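Bench Rules for People Who Share a Table With Robot Arms

Filed under: Workshop tips. Last revised June 22, 2021

Every workshop has a list of rules on the wall, and most of them were written the morning after something. Ours at Gindthorpe is no different. The first version had 3,000 words and an appendix, and it was taped beside the light switch for a full year without anybody getting past the paragraph on footwear. Nasrin Shokri cut it down to what you see here, and Mitra Ahmadpour added the remarks about adhesive tape, about which she has strong feelings.

We run small tabletop arms on ordinary household things: phone cases, bottles, toys, whatever a person might leave on a counter. If you do something similar in a garage or a spare room, help yourself to the lot.

Before you switch on

Find the stop button with your hand, not your eyes. If you have to lean across the table to reach it, move the button. A stop button behind the machine it is meant to stop is a wall ornament.

Take off lanyards, scarves and dangly bracelets. Yes, the nice one too.

Walk the cables. Start at the wrist and follow each one down to where it's tied off, moving the unpowered arm through its reach as you go. You want enough slack that nothing pulls tight at full stretch, and not so much that a loop can hook the other arm by the elbow. Two zip ties close to the joint are worth more than ten at the far end. Snip the tails flush, or you will find them later with your forearm.

Check the screws on anything you mounted yourself. Factory screws can be checked monthly. Yours, daily. We've met you.

Setting out the table

Put out what the job calls for and take away the rest. Mugs, tape measures and your own phone are not part of the job. Mitra lost a perfectly good screen protector in March this way and still refers to it as "the incident."

Keep loose hardware off the work surface. A washer under a gripper pad does a surprising amount of harm to the pad, and a dropped screw will travel straight to the one joint you can't get a finger into. A magnetic dish costs very little. Buy two; one will wander off.

Spray bottles get their nozzles turned to the closed position before they go anywhere near an arm. A gripper has no idea what a trigger is for, and it will find out at a bad moment.

Spare objects live in the bin beside the bench. If they're heaped on the floor where you stand, you'll kick them under the rail, and retrieving them is a two-person job with a broom handle.
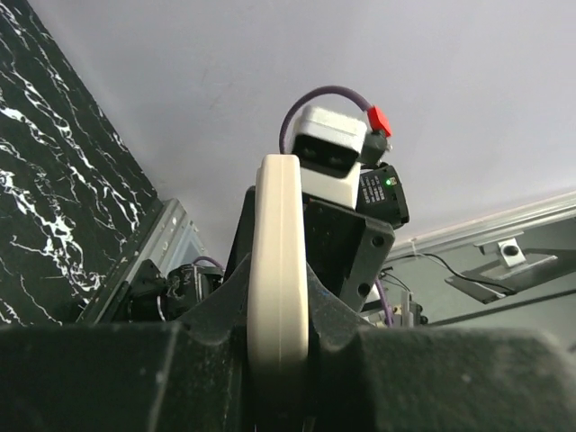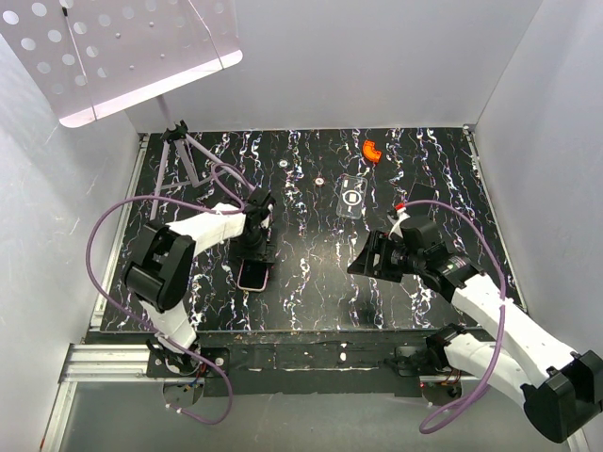
Phone cases, a bottle and both arms at the bench.

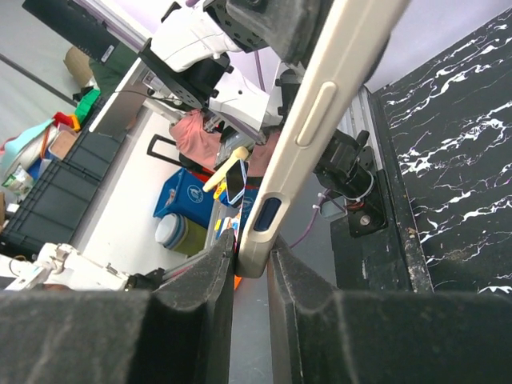
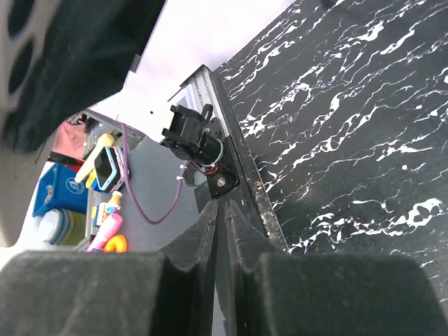 While it's moving

One person has the controls and says so out loud. "I've got it" is fine. So is a grunt, as long as everyone agrees beforehand which grunt.

Hands stay out of the area between the arms at all times. If something tips over, stop, wait until both arms are still, then reach in. The object will not be any more fallen over in five seconds than it is now.

Don't catch things. This is the hardest rule on the page and the one everybody breaks, usually with great reflexes. Let it drop. Nothing we put on that table is worth a knuckle.

If two arms share a surface, agree on who owns the middle. We run the slow one first and bring the other in once the first has cleared off. There are cleverer ways to do it - Liem, the scheduling program we tried for a while, was extremely clever - but slow and dull has a better record here.

Looking after the pads

Gripper pads pick up dust like a black sweater picks up cat hair. Lift it off with a strip of low-tack tape, pressing and peeling, never rubbing. Painter's tape is right. Packing tape is wrong and will take some of the pad along with it. Duct tape is grounds for being asked to leave (this is Mitra's line and she won't let me soften it).

Wipe smooth finger surfaces with a barely damp cloth and let them dry before the next run. Skip furniture polish. I realize it makes them look lovely. It also makes them drop everything.

Write down when you change a pad. Our log is a school notebook on a string, and by the last entry the current pair had done 1,442 grips. The pair before gave up at 457, after someone asked them to hold a cheese grater.

The table itself

A busy marble pattern looks smart, and it hides small parts remarkably well. Sweep it with a soft brush at the end of the day and look along the surface from the side with a flashlight. You'll find the screw you gave up on at lunch.

Wipe down rails and frames too. The grooves collect crumbs of everything, and an old toothbrush is the best tool for them. Label the toothbrush.

Finishing up

Park the arms low before cutting the power. An arm left reaching for the ceiling may sag when the motors let go, and it will choose the most breakable thing underneath. If yours has brakes, park it low anyway.

Put the objects back in the bin, close the notebook, and check that the stop button is still where the morning crew expects it. Over at Jakemley they hang a tag on the switch when a job is half done, with initials and a time, and we've stolen the idea. The tags are in the drawer under the label maker, 8 of them, and they should all be there when you leave unless one is on the switch.

Questions and complaints go in the notebook, at the back. Tape complaints go to Mitra in person.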